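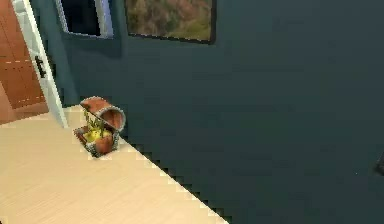

Clirkden order picking – what happens to us?

mbilyk_nights
They've started running the Clirkden system at Fuvinville on simulated rooms before it touches our shelves. Door, teal wall, treasure chest with the lid open. Management reckons 90 per cent of picks by March. I'll believe it when it meets a crushed carton.

olga_b
Training in sim is normal, mate. You can render a thousand rooms overnight. Would you rather it learnt on your foot?

mbilyk_nights
I'd rather it learnt on our stock. I've never picked a treasure chest in my life.

Donati82
We had something similar at Baltedness. 3 of us went from picking to "exception handling", meaning we stand there and clear whatever it drops. Same pay, more walking, and the rate is set by the machine now.

olga_b
My back's a lot better since ours went in. Not everyone misses the heavy aisle.

Donati82
Fair enough on the back. Did they keep your hours though?

olga_b
Mine, yes. The casuals, no.

my_ta
Ask for the staffing plan in writing before the trial ends. Our organiser got nowhere asking afterwards.

mbilyk_nights
Asked already. Got a brochure – will try again at handover.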